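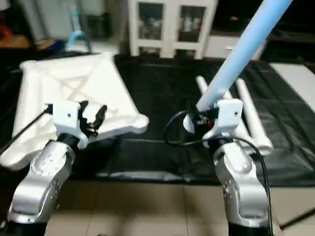 A molded white foam packing tray on a work surface.

Kisteck Says Its New Edition Is "Complete." Is It?

By Bethel Assefa
Wednesday, October 7, 2020
14 shares | 3 comments

Kisteck will publish a boxed edition of Hermenegildo Barrera's short stories in December, and the press release uses the word "complete" eight times. Readers may want to wait before they believe it.

The set comes in two volumes and holds 36 stories. Barrera wrote for magazines most of his life, often under other names, and his last publisher, Sernon, went under with its files in a mess. Translator Yesenia Zavala, who edited the set, says she worked from printed copies and a single notebook.

"Complete means everything we could find," she said by phone. That's a fair answer, but the cover doesn't say it.

Also missing is any word on "The Salt Clerk," which Kisteck lists as a finished story. Earlier readers took it for the first chapter of a lost novel. The new notes give the question one paragraph and move on.

The print run is 1000 sets. Kisteck would not give a price or send review copies of the second volume.

Comments (3)

Baltasar A.: I have two Barrera stories in old magazines that aren't on their list. Wrote to them in spring, no reply.

undecided_reader: Salt Clerk stops in the middle of a dinner. How is that finished?

H. Patrício: Zavala's translations are very good, so I'll buy it anyway.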